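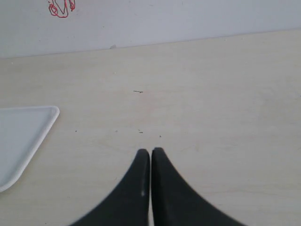

Household trial sessions: participants and two paid session assistants wanted

Posted October 30, 2025
Contact: Xiomara Holloway, Lukura

Lukura is looking for people to take part in a study of household chores done by machine. We also have two part-time posts for session assistants. Both are covered in this notice, so please read to the end before writing to us.

What the study is about

The question is a simple one. If you had a machine in the house today, which jobs would you let it do, and how well would it need to do them before you stopped checking? We are looking at small, dull work: wiping crumbs off a table, moving a tray out of the way and putting it back, clearing toys from the floor, putting a thing back where it lives.

At the moment the answer for most homes is that machines can do parts of these jobs and not the whole of them. A robot vacuum will do an open floor. It will not pick the toys up first. An arm can lift a cup it has been shown many times and then get into difficulty with one that has a different handle. Wiping is harder than it sounds too, as a few specks on a pale table are easy to miss and easy to push about without picking up.

Toys are the part of the study where we most need help. Building blocks are fairly kind to a gripper. A basketball hoop lying on its side with a ball in the net is much less so.

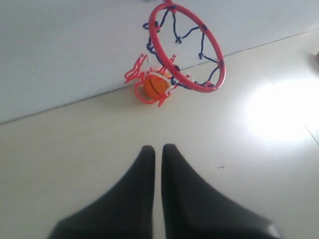

A person sees at once that the ball and the hoop can be picked up together, or that the ball can be worked out of the net first. Either is fine. A machine has to settle on one, find something firm to hold, and cope when the cord shifts. We want to know what ordinary people would do, in what order, and what they would count as tidy at the end.

Taking part

We need 126 participants for the first round. You will come to our rooms at the Hulline building for one visit. During the visit you will:

- do a set of short chores yourself, at your own pace, while we record your hands and the work surface
- watch the same chores attempted by a robot arm
- say when you would step in and take over
- fill in a form on the chores you do at home and which ones you would hand over

You do not need to know anything about robots. We would like to hear from people who do most of the housework where they live, parents and childminders, cleaners, shelf stackers and anyone who tidies a shop floor for a living. People who don't want a machine in their home are as welcome as people who do.

You must be 18 or over. You should be able to stand for short periods and pick up light objects from table and floor height. If you can't do one of these, get in touch anyway, as we have seated sessions with the work brought up to table level.

Please do not apply if you took part in the Florkon kitchen study in April. The chores overlap and your results could not be used.

Participants are paid by bank transfer after the visit. The rate and the travel allowance are set out in the information sheet, which we send before you agree to anything. You may stop at any point in the visit and will still be paid for it.

Recordings

Faces are not recorded on purpose, and any that are caught are blurred before the material is stored. Your name is kept apart from your recordings. You can ask for them to be deleted up to the date given on your consent form.

Session assistants (two posts)

The assistants set out the chores, reset them between attempts and keep the log. Much of the work is putting things back in a mess in the right way. Each layout has a sheet showing where every item goes, down to the direction a hoop is facing, and it must be followed closely or the attempts can't be compared. There are 916 attempts planned for the first round.

You will also wipe down tables, mop floors, charge equipment, greet participants and stop the arm when asked to. Training on the stop procedure is given on your first day and nobody works near the arm until they have passed it.

We are looking for someone who:

- is patient with repeated work
- writes clear, short notes
- is comfortable kneeling and bending for part of the shift
- will say so when a layout has been set out wrongly, including by a senior colleague

Experience in a nursery, warehouse, shop or cleaning firm is useful. A degree is not needed. The posts are fixed term and hours can be arranged around school times. Payroll is handled by Katona, who will ask for proof of your right to work.

The assistants report to Dénes Orbán, who runs the sessions from day to day.

How to apply

To take part in the study, write to Xiomara Holloway with your name, a phone number and the times you are usually free. Tell us in a line or two which chore you like least.

For the assistant posts, send a CV and a note of no more than 250 words on a repetitive job you have done and how you kept it accurate. Mark it for Dénes Orbán. Shortlisted applicants will be asked to come in for a short practical, which involves setting out a layout from a sheet and logging one attempt.

The Hulline building has step-free access from the car park side. Please ring the Lukura bell and wait to be let in.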